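Search this site
Home Grants Projects Reports Contact
4 min read

Olard Water Savings Pilot – progress report no. 2

March 13, 2021
From: Subbarao Iyer, project lead
To: Drevero Fund, small grants desk

Writing this fast, the budget sheet is going over separately. Shout if it hasn't landed.

Where we are

Recruitment closed. 95 households signed up in the Olard blocks, 85 still active. The ten we lost: mostly moves, a couple who didn't like the meter on the pipe, one who never answered the door after signing. Fine by me. The plan you approved allowed for more dropouts than that.

Meters are in at all 85. Joken did the fitting and were slower than quoted but tidy, no leaks reported back. The older block was a pain. Shutoff valves seized, two kitchens had to be done with the water off for the whole riser, which meant notices under doors and a grumpy morning. Building manager has been decent about it.

Readings come in nightly. There's a gap in February when the receiver in the stairwell lost power – someone unplugged it to run a vacuum, as far as we can tell. Lost readings are marked as missing in the data, we haven't filled anything in. Receiver now has a cover over the plug and a note in three languages.

Money

Underspent on travel, overspent on fittings. Asking to move 4,000 from travel and events to plumbing parts. No change to the total. I know the form wants a signed page for any move over the limit, it's on my desk and will go out with the receipts.

The spring open evening is off for now. We'll do phone calls and a printed letter and see about a gathering later in the year, if the rules allow. Part of the reason travel is low, obviously.

What we're hearing from households

Too early for savings figures and I don't want to put any in writing until the baseline is done. Please don't quote anything from the phone call. What I can pass on is the talk from the first round of interviews.

– Toilets. Half of the conversation is toilets. Running cisterns people have stopped hearing. Mridha (our partner on the repair side) has a list and is working down it.
– Showers. People guess their own shower time very low. Timers handed out, mixed reception. Teenagers named as the problem in nearly every family home, teenagers not available for comment.
– Bills. Most tenants pay water inside the rent so there's no bill to look at. This is bigger than we thought when we wrote the application. Without a bill the monthly letter is the only feedback they get, so the letter has to be good. First draft was too wordy, second is one page with one bar chart.
– Hot water. Long wait at the tap in the top floor flats, people run it to the drain. Some already catch it in a jug for plants. Pipe insulation might be worth a line in the next budget, getting a price.
– Dishes. Wide spread of habits. Running tap, full basin, machine half empty every evening. Several asked us straight out which is best and the interviewers aren't supposed to say during baseline, which felt rude. Advice sheet goes out after. 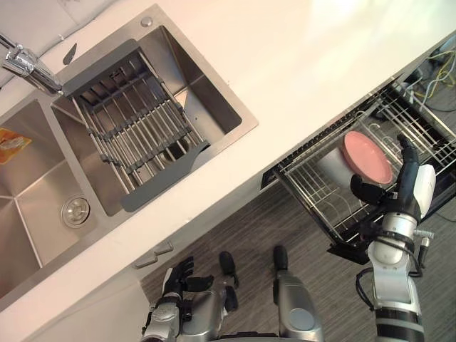
Problems and risks

Interviewer time. One of our two interviewers is leaving for a full time job. Replacement is lined up but needs training, and the second round slips by a few weeks if the handover is messy. I'd rather slip than rush it.

Translations. The letter needs to be in more languages than we budgeted. Looking at whether the Olard office can lend someone. If not, it comes out of the printing line.

Data consent. Two households asked for thier readings to be kept out of anything shared with the landlord. That was always the rule but the consent form said it badly. Form rewritten, everybody gets the new one, old one stays valid unless they tell us otherwise.

Comparison block. Still waiting for the owner of the second site to sign. Verbal yes, no paper. Without it we only have before and after on the same homes, and a warm summer would muddy that. I'm chasing, would help if someone at Drevero could send a short note of support. Two lines would do.

Next period

Finish baseline. Send first monthly letter. Start the repairs on Mridha's list – these are held until baseline closes except for real leaks, which get fixed right away whatever it does to the numbers. Train the new interviewer. Get the comparison block signed or come back to you with a plan B.

Also owe you the risk table in your format, I sent it in ours last time, sorry. Will redo.

Need from you

1. OK on the 4,000 move.
2. The support note for the second site.
3. A yes or no on whether the final report can be late if the interviews slip. No rush on this one but before summer please.

Attachments sent by email: budget sheet, draft letter, new consent form. The meter install log is long so ask if you want it.

S. Iyer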